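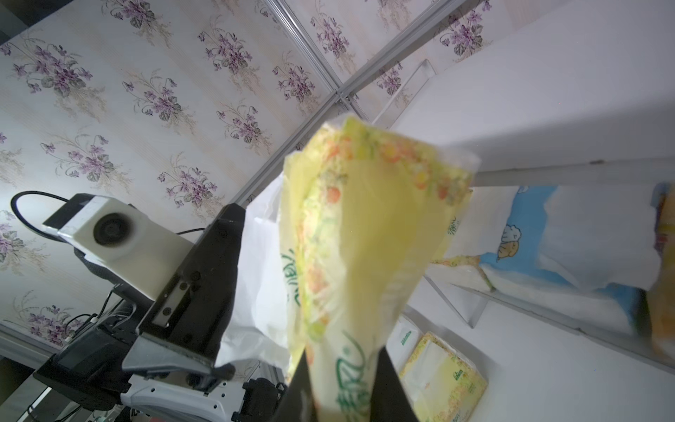

Palomino grasp planner: frequently asked questions

What does Palomino do?
Palomino is the planning part of our software for two-arm cells. It receives object poses from the perception module (Hastau) and gives back a list of possible grasps, with a path for each. It does not drive the motors. For this you need the controller, Skultness, or your own.

Can it handle soft packages, for example tissue packs in plastic film?
Yes, but please use the profile "soft_pack" and not the default one. The default profile expects that the object keeps its shape when the fingers close. With a pack of tissues the film makes folds and the width changes during the closing, so the planner must allow for more movement. In soft_pack the finger speed is lower and the contact check is done 4 times per grasp.

Why does Hastau lose the object after the gripper closes?
Most often the finger covers the lower part of the object in the wrist camera, and the detector sees only the top. Set "held_object_mask" to true. Then Hastau keeps the last good pose and updates it from the visible part only. Shiny film can also give wrong depth points, and for this there is the filter "drop_highlights".

How do I stop the planner from treating the second arm as an obstacle?
You should not stop it. The second arm must stay in the collision model. What you can do is to load both arms in the same scene file, so the planner knows the joint positions of each one. If the second arm is missing from the file, its links come in as unknown points and many good paths are refused.

Are cables included in the collision model?
No. A loop of cable moves too freely to be modeled well. We recommend to add a simple cylinder around the camera mount — the size is up to you — and to keep it in both arm files.

Does a patterned wall disturb the detection?
It can. Hastau uses color and edges, and wallpaper with flowers gives many edges. Record the background with the arms parked, then turn on "static_background".

What is the planning time limit?
The default is 200 ms for one arm and 1000 ms when 2 arms move together. You can change both in the file planner.conf. After the limit, Palomino returns the best path found until then, or the error NO_PATH.

Can I replay a failed grasp?
Yes, with Plarura, our log viewer. Open the log, choose the grasp number and press Replay. The rejected paths are shown in gray. The August version can also export a single grasp as a small file, and we ask you to attach this file when you report a problem.

Who maintains this page?
Erasto Owino. Corrections to the text are welcome through the same form as problem reports.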